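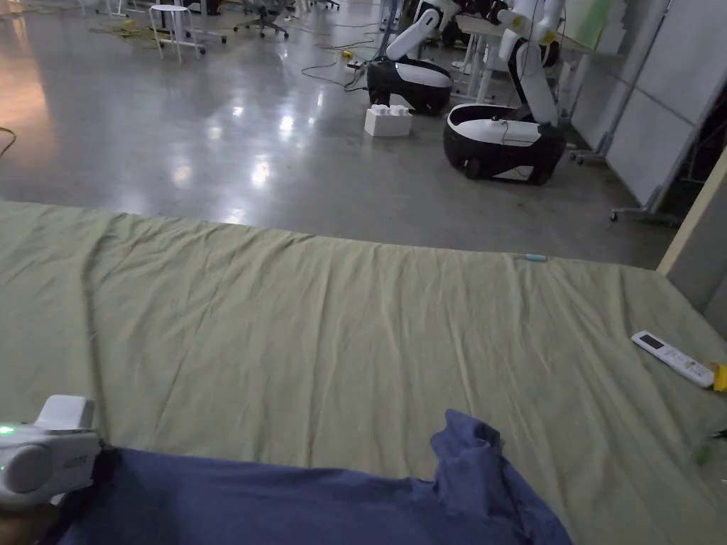 Grirari: Household Cloth and Surface Tidying Collection

Data card and README
Maintained by Oana Coman, Manville site

Summary

Grirari is a collection of short recordings of household tidying carried out on a fabric-covered surface. The central activity is the handling of cloth: picking it up, opening it out, folding it and putting it down. Small everyday articles share the surface with the cloth in part of the collection. The current release contains 400 recordings and replaces the earlier Grirnus release, which covered towels only.

This card describes the materials, the activities and the conventions used in the labels. Installation notes for the Antal reader are kept in a separate file.

The surface

All recordings in the Manville portion use an olive-green sheet laid over a flat raised surface. The sheet is not ironed or pulled smooth between recordings. Creases and long folds in it are part of the material and should not be labeled as cloth to be tidied. Users who segment by color should note that the sheet looks paler under some lighting conditions.

The floor beyond the surface is polished concrete and reflects the ceiling lights. Bright patches on the floor are not annotated.

Articles

The article list is supplied as articles.txt. Each entry has a short name, a color and a category. The categories in use are:

cloth: garments and plain pieces of fabric, including the navy-blue cloth
electronics: remote controls and similar hand-sized items
stationery: pens, markers, caps
other: anything that cannot be named with confidence

Annotators were instructed to use "other" freely. An article that is only partly visible at the side of the surface is given its color and the category "other" until a later view settles the matter. Guessing a name from color alone is not permitted.

Activities

1. Clear. Small articles are moved off the working area before the cloth is handled.
2. Lift. The cloth is taken by one or two edges and raised from the surface.
3. Open. The cloth is held at two places and drawn apart until the upper edge is straight.

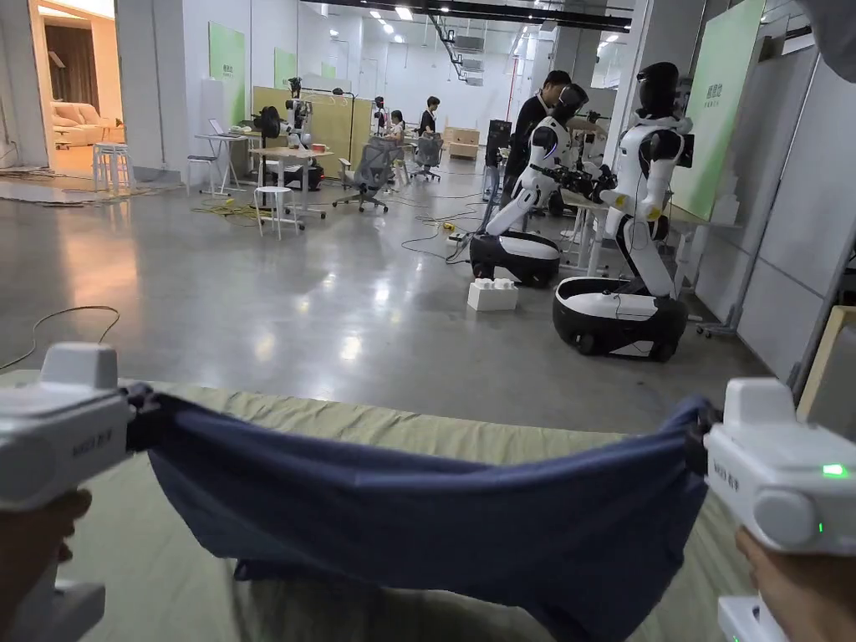
The lower part of the cloth is expected to sag during this step, and wrinkles in the middle do not disqualify a recording. The label "open" begins when both edges are held and ends when the cloth next touches the surface along its full width.

4. Fold. One edge is brought to the opposite edge. Half folds and quarter folds are labeled separately.
5. Place. The finished cloth is set down and released.

Not every recording contains all five activities. A cloth that is dropped and picked up again receives a second "lift" label. The first label is retained.

Starting condition

The cloth starts either flat or bunched. "Bunched" applies when any part of the cloth stands up from the surface in a peak or a raised flap, even if the remainder lies flat. Of the 400 recordings, 30 were relabeled from flat to bunched after the September review.

Splits

The test split holds 20 recordings. These should not be used for tuning. All remaining recordings are in the training split.

Known limitations

Dark cloth is more common than light cloth. Fold lines in navy fabric are difficult to see, and agreement between annotators on the "fold" boundary is lower for those recordings. The label files do not record fiber content or cloth dimensions.

Corrections

Corrections should be sent to Oana Coman with the recording number, the current label and the proposed label. Accepted corrections are listed in changes.txt at each release.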